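Keeping count of the small stuff

Vikas Sandhu has run the stores at Borkonis for 13 years. The firm repairs pumps and valves, and its stock list holds 2000 lines, most of them items that cost less than a cup of tea. We spoke about stock accuracy, which he regards as a matter of habits more than software.

"People count the expensive parts every week and the washers once a year," he said. "Then a job stops for a washer."

His method is a rolling count. Each morning a storekeeper checks a short list of locations against the book figure. Fast-moving lines come up every month, slow ones every October. Any difference above 3 per cent is traced before the figure is corrected. Sandhu is strict on that order. "If you correct first, you have lost the evidence. Usually it is a unit error. Someone has booked one box where the system wanted 100 pieces."

Borkonis moved its records to Trustel two years ago. The change exposed a number of duplicate codes, mainly seals bought from both Desjardins and Hikora under different part numbers.

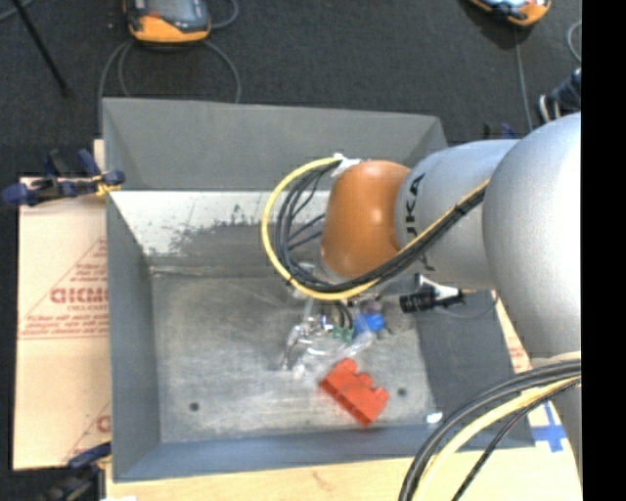
Merging the codes took four months. Sandhu kept the supplier numbers as a secondary field, so that goods-in staff could still match a delivery note without asking.

He does not favour sealed stores with a hatch. "You get a queue, and then you get people keeping their own supply in a drawer. I would sooner have an open door and a booking sheet that takes five seconds."

The next full count closes on 1st May. He expects the gasket racks to be the slowest part, as the sizes are marked only on the bags.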